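Samstag, 19. Juni

Endlich wieder eine ruhige Stunde zum Schreiben, der Tee steht neben mir und das Fenster ist offen. 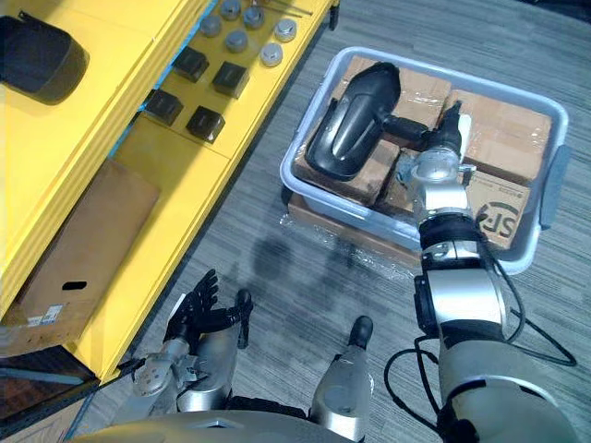 Graue Wanne auf gestreiftem Teppich

Ich wollte ja eigentlich jeden Abend ein paar Zeilen festhalten, solange die Sache mit dem Chor noch frisch ist, aber nach den Proben falle ich immer gleich ins Bett und dann ist wieder eine Woche um. Also hole ich heute nach, was ich noch zusammenbekomme.

Gestern also die Generalprobe in Jokstead. Die Kirche dort ist viel kleiner, als ich sie in Erinnerung hatte, und der Klang ist so warm, dass man sich beim ersten Akkord fast erschrickt. Kalliopi Psarras hat uns die langsamen Stellen dreimal singen lassen, ohne Noten und mit geschlossenen Augen, und beim dritten Mal habe ich eine richtige Gänsehaut bekommen. Sie sagt nie »falsch«, sie sagt immer nur »noch einmal, und hört auf die Altstimmen«, und dann hören wir alle brav auf die Altstimmen (die das natürlich sehr genießen, ich gehöre ja selbst dazu!).

Im April hätte ich noch gewettet, dass wir das griechische Wiegenlied niemals hinbekommen. Ich habe die Silben wochenlang beim Abwasch vor mich hin gemurmelt, auf einem Zettel über der Spüle, der inzwischen ganz wellig ist. Und jetzt sitzt es, bis auf die eine Zeile in der zweiten Strophe, bei der ich jedes Mal zu früh Luft hole. Die muss ich mir heute Abend noch einmal vornehmen.

Nach der Probe waren wir noch bei Geerts, der Garten war offen und es gab Erdbeerkuchen. 25 Leute an einer langen Tafel, alle redeten durcheinander, und irgendwann fing der Bass am anderen Ende an zu summen und dann sangen wir doch wieder. Die Leute an den Nachbartischen haben geklatscht, einer hat sich sogar das Wiegenlied gewünscht, aber da haben wir uns nicht getraut.

Für das Konzert in Truremeck sind über 470 Karten weg, das muss man sich einmal vorstellen. Mir wird ein bisschen flau, wenn ich daran denke, aber es ist ein gutes Flau, so wie früher vor den Sommerferien. Der schwarze Rock ist gebügelt, die Schuhe muss ich noch zum Schuster bringen, der linke Absatz klappert auf Stein ganz fürchterlich. Und Halspastillen kaufen, die mit Salbei.

Mutter hat vorhin angerufen, sie will unbedingt in der ersten Reihe sitzen und hat Angst, dass sie weinen muss. Ich habe ihr gesagt, sie soll ruhig weinen – solange sie es nicht bei den leisen Stellen tut. Sie kommt mit dem frühen Zug, ich hole sie ab und wir essen vorher noch eine Kleinigkeit. Suppe vielleicht, mit vollem Bauch singt es sich so schwer.

Jetzt noch schnell die Blumen gießen und dann die zweite Strophe.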